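Disassembly Cell Faults: Frequently Asked Questions
February 2023
By the Grovden Technical Support Office

What went wrong at the Evstead site?
In July the arm dropped a part during transfer to the fixture. The Oto controller kept running its sequence with nothing held.

Was anyone hurt?
No. The cell stopped after 19 seconds on a force limit.

Which work is affected?
Computer teardown and fixture placement are both covered by the notice. 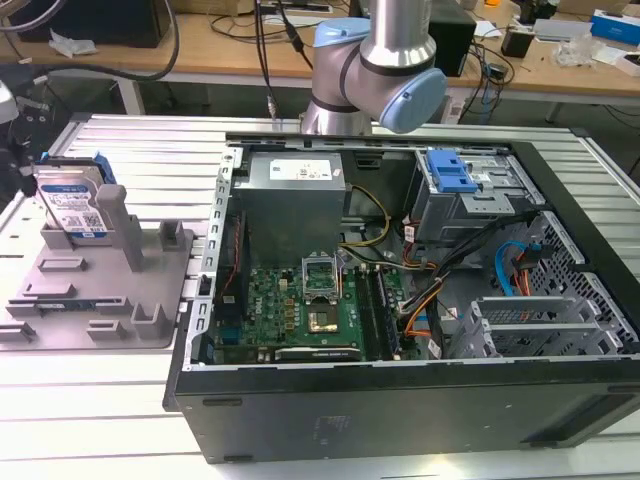
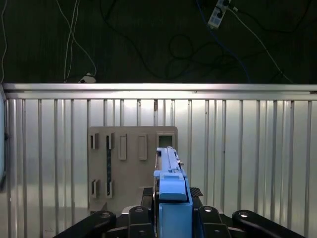
Does a stop clear the fault? Tijani replied that it does not – the log must be read before any restart.

When may work resume?
After 100 test cycles without a lost grip. Speed is held at level 4 until then.

Related items
Reading the Oto Fault Log
Grip Force Checks
Evstead Safety Notice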